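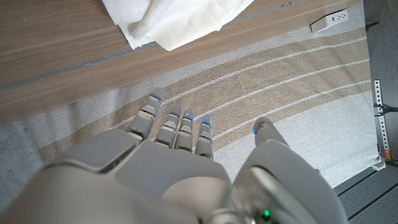

The open day at Rurix started at 10 in the morning, and by 10:20 I had already been told twice that housework was "basically a solved problem." I went to Stetport to see the solving.

Laundry was the big draw. Kimie Tanabe, who ran the demos, had a machine pick up a towel, fold it in half, fold it again and set it on a pile. It took 207 seconds. The next towel slid off the edge and she put it back by hand, quickly, while talking about grip force. I timed myself that night in my own kitchen and stopped bothering after the fourth towel.

The hands are good, I'll give them that. Five fingers, joints that bend where mine do, little lights at the tips. But a hand is the easy part to admire. I asked Renji Imai what happens when the cloth is inside out, or there's a sock in it. He said they're working on socks.

The shop-floor side, run with Furukawa, was stronger. Moving identical parts from one bin to another went on for most of an hour without a fuss — boring, and I mean that as praise. The handout claimed 382 picks in a shift with 2 stops. It didn't say how long the stops lasted, and the man at the desk didn't know.

Lunch was soup, served by people, who also wiped the tables.

I'd go again next January, if only to ask about the socks. The bus back to Neltmont leaves from the far gate, and the sign for it is wrong.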